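The Last Bus to Jaldale

I'd missed the 422 by the length of a sneeze. I saw its back lights go round the corner by the chemist and I stood there in the rain with my mouth open, holding a coconut cake in a tin, and I thought, well, that's that then.

My aunt was turning 100 in Jaldale the next morning (she'd been telling people she was 100 since she was about ninety-six, so this was her first honest go at it) and I had sworn on my life to bring the cake. She'd asked for it by post, twice, in capitals.

So I went into the Wibisono, the café across from the stop at Vistbridge, because it was lit up and it smelled of fried onions. The woman behind the counter looked at the puddle I was making and put the kettle on without a word. I could have kissed her!

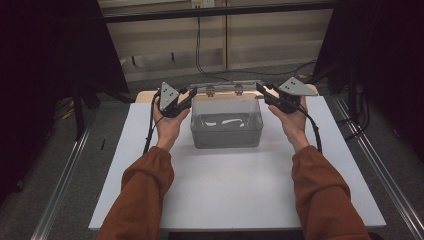
Sleeves pushed about, both hands busy at the table.

I told her about the bus. I told her about the cake too, and my aunt, and the business with my uncle's boat, which didn't come into it at all, but I talk when I'm wet. She heard me out and then said there was a milk lorry that went over the top road to Protitz at four in the morning, and that Protitz was only an hour's walk from Jaldale if you didn't mind sheep.

I said I didn't mind sheep. I've never given them much thought.

She let me have the bench by the radiator. I put the tin under my head, took it out again because it was a terrible pillow, and lay there listening to the rain and the fridge having a sort of argument. On the wall there was an old timetable for the valley buses, and somebody had written on it in biro, the way people do when they've been kept waiting too long. 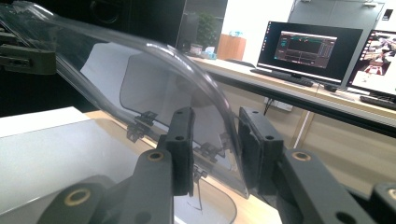
A clear curved sheet, pinched at its lower edge.
Bright along the top of the arch, screens beyond.

I laughed so much at that I woke the cat.

The lorry came at four, just as she'd said, and the driver was a huge silent man who gave me half a pork pie and drove as though the road had insulted him. I held the cake on my knees the whole way over. Every bend, I felt it slide to one side of the tin and then slide back, and I talked to it a bit – you would have too.

At Protitz he let me down by the trough and pointed up a track. It had stopped raining. There were sheep, 24 of them, I know because I had to wait at the gate while they came through one at a time, each stopping to have a good look at me.

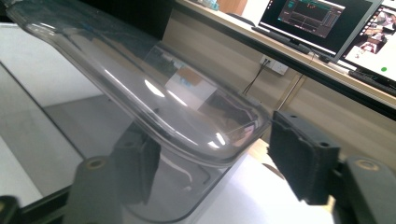

Bright along the rim, and smooth round the bend.

I got to my aunt's door at ten to seven with mud up to my knees. She was already dressed, hat and all, sitting in the hall with her stick across her lap like a woman expecting burglars.

"You're late," she said.

I gave her the tin. She got the lid off with her thumbs and peered in for a long while. The cake had gone into 2 pieces and most of the coconut was down one end.

"I said lemon," said my aunt, and went to get the plates.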